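Nadiia Panasiuk and the tunes of Esdale

By Taha Samir

It is ten to nine on a Monday and Nadiia Panasiuk has already played me four fiddle tunes, two of them twice because she thought I hadn't noticed the good bit. (I hadn't.) She puts the bow down, pours the tea, picks the bow straight back up again. "Listen to what it does at the end of the second line," she says. "It should go home there. Anyone sensible would go home there. And off it wanders!"

The tune is called Milotley Fair, and until she found it in a shoebox of handwritten music it hadn't been played in Esdale for as long as anyone in the valley can remember. She has been gathering up the dale's dance music for 10 years now, from attics, chapel cupboards, the backs of hymn books and one very patient man's cassette collection. The count stands at 1657 tunes. She knows the number because she numbers them in pencil, and she did the last one on Saturday night with her coat still on.

I ask how it began, and she laughs. She had moved to the dale to teach the violin and went along to a ceilidh in her first winter, expecting to sit it out. "The band played a polka I'd never heard, with a bar missing. I thought they'd made a mistake. Then they did it again, the same mistake, all five of them together. The dancers had a little hop that fitted it. I went home and couldn't sleep."

The missing bar is a bit of an Esdale habit. Panasiuk has found it in 19 tunes so far, nearly all from the top end of the valley, and she has a theory that it came from one dancing master who liked to hurry people round the corner of a square set. She is careful to say it's only a theory. Her friend Mounir Fawzy, who plays the melodeon and has argued with her over it for years, thinks somebody just copied it down wrong and everyone was too polite to say.

"Mounir may be right," she says. "I hope he isn't. But look, if a whole valley dances to a mistake for a hundred years, I'm not going to correct them."

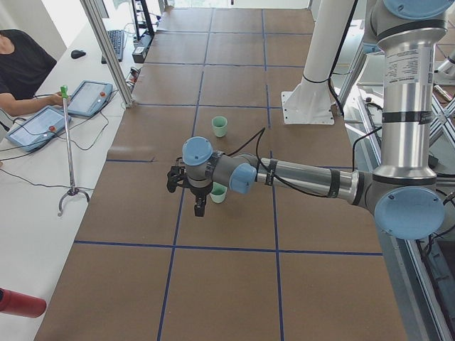

What she loves most are the notebooks themselves. Fiddlers wrote down only what they were afraid of forgetting, so a page might have the whole of one tune and then just three notes of the next, enough to set the fingers going. Some of those three-note scraps she has managed to match up with full versions elsewhere. Others sit in a folder marked Rewi, after the farm where the first of them came from, and she goes back to it when she has a cold.

There are other things in the margins too. Sums, mostly, and the price of strings. One player kept a list of weddings with a mark beside each, and it took her ages to work out that the marks were for how good the supper had been. Another wrote "too fast, Ploten lot" beside a reel, in ink, and underlined it. "I play it slowly every time now," she says. "I wouldn't dare not to."

The cassettes belonged to Younes Saber's late uncle, who took a recorder to dances and left it running on a windowsill. You get the tunes but you also get the chairs scraping, and somebody's baby, and a long discussion about a lift home. Saber offered to tidy up the sound for her and she begged him to leave it alone. She plays me a minute or so of it. The fiddle is miles away and the feet are enormous.

"That's the speed!" she shouts over it. "You can't get that off paper. Hear how they lean on the second beat? I'd been playing that one wrong for six years. Six years, at people's weddings!"

She now teaches the tunes by ear to anyone who turns up, and the youngest of them, Ilham Badawi, has started making new ones in the same style. Badawi's latest has a bar missing in the right place. Panasiuk gave it a pencil number before she remembered it wasn't old, then thought about it for a while and left the number where it was.

Before I go I ask which one she'd keep if she could only keep one. She says that's a horrible thing to ask a person before lunch. Then she plays me three.

The next tunes evening is in February, in the upstairs room, starting at half past seven. Bring an instrument if you have one. There are usually a couple of spare fiddles, and Mounir brings cake.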